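Skadness Two-Arm Bench Kit: Evaluation Progress Report
Prepared for: Prarside Equipment Fund
Prepared by: Liya Worku
Date: April 19, 2018

Status

The evaluation is on schedule. The kit was delivered complete apart from one mounting clamp, which the supplier, Tesfamariam, replaced at no charge. Both arms have been commissioned and the first two task groups are finished. The third, covering drawers and appliance doors, is under way. No change to the approved budget is requested.

Scope

The fund asked us to determine whether the Skadness kit can be bought as a single package and put to work by a lab without its own mechanical workshop. We are assessing setup effort, repeatability, gripper performance on household items, and the quality of the supplier's documentation. Speed is outside the scope. The competing Goltwood kit will be assessed under the same plan once our bench time on this one has ended.

Installation

Unpacking and mounting took two people 12 hours, including levelling the table and routing the cables. The manual covers the mechanical work well. It is weaker on calibration: the steps for the left arm refer to a menu that was moved in the current software release, and we had to ask Tesfamariam for the correct sequence. They answered the same day and have said the manual will be corrected.

Task setup

All tasks are run on one tabletop, with ordinary kitchen goods placed toward the outside so that both arms have working room between them. Items include a mug tree with two mugs, plates on a wooden stand, a wicker basket for the corn cobs, a toaster oven and a small wooden drawer unit with a black metal handle. The drawer is the hardest of these for the kit, as the gripper must approach the handle squarely and then hold its line while the drawer travels.

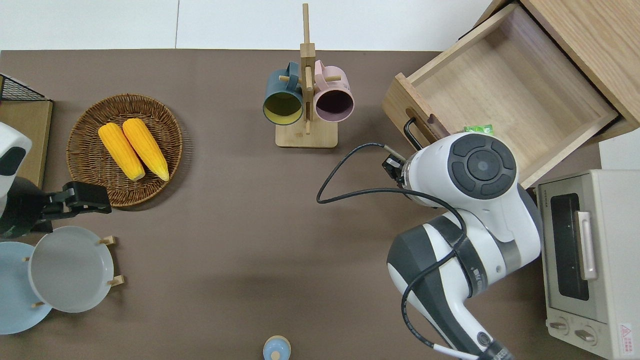 Results to date

Pick-and-place: 2000 cycles completed. The parallel-jaw grippers handled the corn cobs and mugs without damage to either. Most failures were missed grasps on mug handles, and these fell off after we recalibrated the wrist.

Plates: 380 cycles completed, bringing the total to 2380. Lifting a plate out of the stand is reliable. Returning it is less so, and small errors in angle cause the rim to catch on a peg.

Drawer and doors: started, no figures reported yet. Early runs show that the force limit has to be lowered from the factory setting, or the arm pulls the whole drawer unit toward itself.

Issues

1. Cable routing. The supplied gripper cable is long and leaves slack on the table. We would like to see clips or a sleeve included in the kit.
2. Jaw pads. One pair showed wear and was replaced from the spares box. Tesfamariam has been asked for a stated service life.
3. Software logs. Faults are recorded by code only, and the code list is not in the manual.

Next period

Drawer and door tasks will continue for another 6 weeks. We will then repeat a portion of the plate tasks with the revised calibration. The final report, including the comparison with Goltwood and a recommendation on purchase, is due in November.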